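Setting up the two-arm bin and tray task in the Trovine simulator

Applies to the current Castel planner branch. Maintained by Kevser Erdem. Corrections to Maeve Conneely, preferably with a log attached.

The page covers loading the workcell, checking the collision model and getting a repeatable tray pick from the right arm. It assumes Trovine is installed and that you can already open a stock world.

Renders from the task world
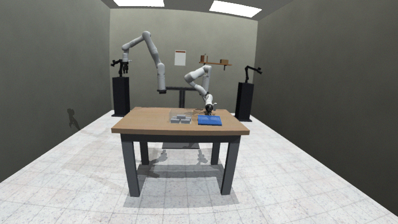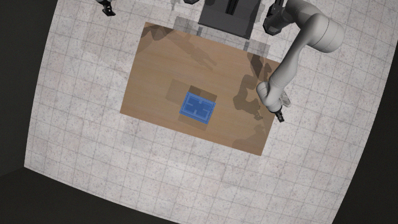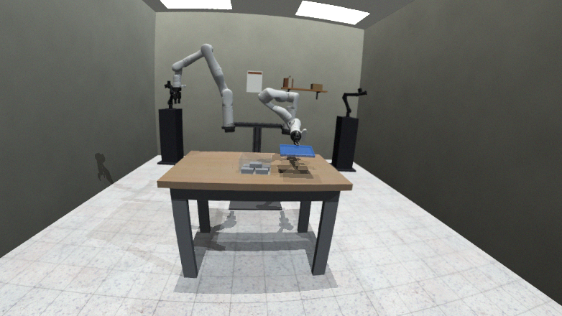

1. Load the world and freeze the left arm

Start Trovine with the two-arm world and the task overlay. The overlay adds the objects on the table; the base world supplies the room, the table and the stand. Set the left arm to hold its raised pose. In the first and third renders its gripper hangs clear of the table on the left, and it should stay there for the whole run.

If the left arm sags after loading, the controller has started before the joint targets were written. Set the start delay to 2 seconds and reload.

2. Check the collision model

Switch the viewer to collision geometry. The clear container must be built from separate wall shapes with an open top. A single convex hull will fill the inside, and any blocks spawned in it will be thrown out on the first physics step.

Do the same for the tray. Its rim needs its own shapes — the grasp planner looks for an edge, and a flat slab gives it nothing to close on.

3. Calibrate the overhead view

The overhead camera has a wide lens and the floor grid bends strongly near the borders. Load the distortion file before running pose estimation. Without it the tray estimate is usable near the middle of the table and drifts further out.

Mask the arm's shadow if you use the colour segmenter. Seo-ah Ma's filter in the Boker package handles this. Leave its threshold at 34 unless you have changed the ceiling lights.

4. Plan the approach

Set the pre-grasp pose above the rear edge of the tray, fingers down. Castel plans in two stages: a free move to the pre-grasp, then a straight descent. Put the container in the scene as an obstacle for both stages. The gap between container and tray is narrow, so keep padding to 8 mm. Larger values make the planner report the start state as in collision.

5. Lift and hold

Close the fingers, wait for the contact flag, then raise the target along the vertical axis only. Leave rotation locked. Watch the tray's tilt in the state panel during the hold; a steady increase means the friction value is too low or the grasp is too near the rim.

6. Run the batch

Once a single lift works, run 1,000 trials with randomised tray positions. Kocabaş writes one row per trial with seed, planning time and final tray pose. Keep the seeds of failed trials — Erhan Saraç's replay script needs them and cannot recover them from the video.

Known issue: reloading the overlay without resetting the world leaves duplicate tray shapes in the collision model. Reset first.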